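Betotico Help – Bonus Funds and Wagering
Reading time: 2 min

We use cookies to remember your settings. Accept | Manage

How is the wagering requirement calculated?
The requirement applies to the bonus amount only. A bonus of $10 with a 30x requirement needs $300 in qualifying bets before any balance can be withdrawn. Your progress is listed under Account – Bonuses and updates after each settled round.

Do all games count the same?
No. Slots count at 100 percent. Video poker and roulette count at 19 percent, and live tables do not count. Donard and Tarigan are slots with a buy feature; the purchase price of a feature round is excluded, but wins from it are paid as usual. 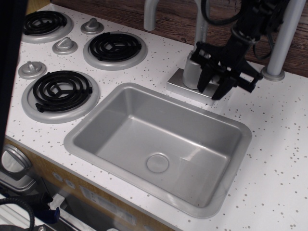 Is there a maximum bet while a bonus is active?
Yes, $6 per spin. Bets above the limit are rejected by the game server. On Fastesov the limit applies to the total stake across both reels sets, so a double stake of $3 each is the highest allowed.

What happens if a round is interrupted?
The result is fixed when the bet is accepted. Reopen the game and the round will finish from the stored result – no second bet is taken. Rounds left open are settled automatically within 2 days.

Can I cancel a bonus?
Select Forfeit on the Bonuses page. Bonus funds and any wins from them are removed. Your cash balance stays as it is. A forfeited bonus cannot be restored.

Why did my free spins expire?
Free spins are valid for 72 hours after they are credited, unless the offer terms state another period.

Page maintained by Deepika Kandasamy. Terms updated 16th July.

Contact support | © Betotico | Back to top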